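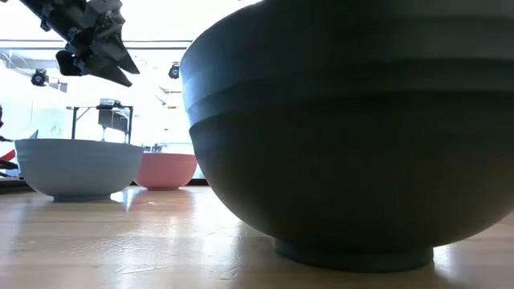
Três taças na bancada e a garra Skiltier montada com os dedos em ponta.

Skiltier – garra de dois dedos para manipulação de loiça e recipientes

A Skiltier é uma garra elétrica de dois dedos paralelos, fornecida pela Jalerine para braços de mesa de pequeno porte. Pode ser comprada isolada ou em conjunto com a placa de controlo Lema. Esta página reúne as características do equipamento e as notas do ensaio comparativo com a garra Teten, feito em setembro na nossa oficina.

Características
Abertura máxima entre dedos: 96 mm
Níveis de força programáveis: 7
Alimentação: 24 V, pelo conector do braço
Comunicação: série ou barramento CAN
Dedos: em ponta (de série) ou com almofada de silicone (opcional)
Fixação: quatro parafusos M4, adaptador incluído

Para que serve
O modelo foi pensado para peças abertas, de parede curva, que se agarram pelo bordo: taças, tigelas, copos largos, pequenos vasos. Um dedo entra na peça e o outro desce por fora. A ponta estreita ajuda quando há pouco espaço entre peças vizinhas, mas concentra a força numa área pequena. Em cerâmica vidrada aconselhamos não passar do terceiro nível sem a almofada de silicone.

Em peças com pé baixo, a garra também pode empurrar pela base para corrigir a posição antes da preensão. Este modo tem de ser ativado na Lema e vem desligado de fábrica.

Montagem do ensaio
Usámos dois braços frente a frente, fixados numa estrutura de perfil preto sobre um tampo de madeira. O programa foi o mesmo para as duas garras: aproximação por cima, fecho no bordo, subida de 10 cm, pausa e descida. A posição inicial da taça foi marcada por software, a partir da imagem da câmara. 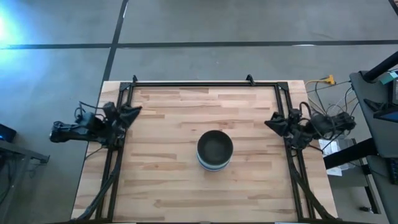
Covadonga Iglesias escreveu-nos a perguntar se valia a pena trocar a Teten que já tem, e acrescentou que no caso dela o problema nunca foi a força, foi o tempo perdido a recalibrar depois de cada mudança de dedos. Com a Skiltier a recalibração continua a ser necessária, mas corre a partir da Lema em 11 segundos e não obriga a desmontar o adaptador.

Resultados
Nas taças pequenas as duas garras ficaram muito próximas. A Teten fecha mais depressa; a Skiltier repete melhor a altura de contacto. Nas peças escuras, a diferença veio sobretudo da câmara: com reflexos fortes no tampo, a deteção do bordo falhou mais vezes, fosse qual fosse a garra. Baixar a exposição resolveu quase tudo.

Nas peças grandes a abertura deixa de contar, porque a preensão é feita só numa parte da parede. Conta o ângulo de entrada. Sombat Intarasuk, que preparou os programas, acabou por usar uma entrada inclinada com a Skiltier e manteve a vertical com a Teten – o corpo da Teten é mais largo e precisa de mais folga.

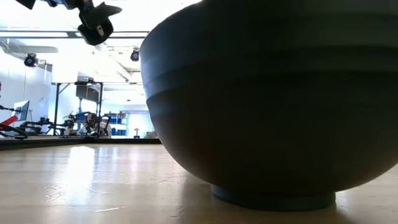

A Skiltier funciona sem a placa Lema?
Funciona com qualquer controlador que fale o protocolo série publicado no manual, mas perde-se a recalibração automática e o modo de empurrar pela base.

Conteúdo da caixa
Garra, adaptador, cabo de ligação, par de dedos em ponta, chave sextavada e manual em português e inglês. As almofadas de silicone são vendidas à parte, aos pares.

Prazo e assistência
Expedição em 10 dias úteis. A placa Lema segue na mesma encomenda quando há stock. Para pedidos de empréstimo para ensaio, indique o modelo do braço e o peso da peça mais pesada que pretende manipular.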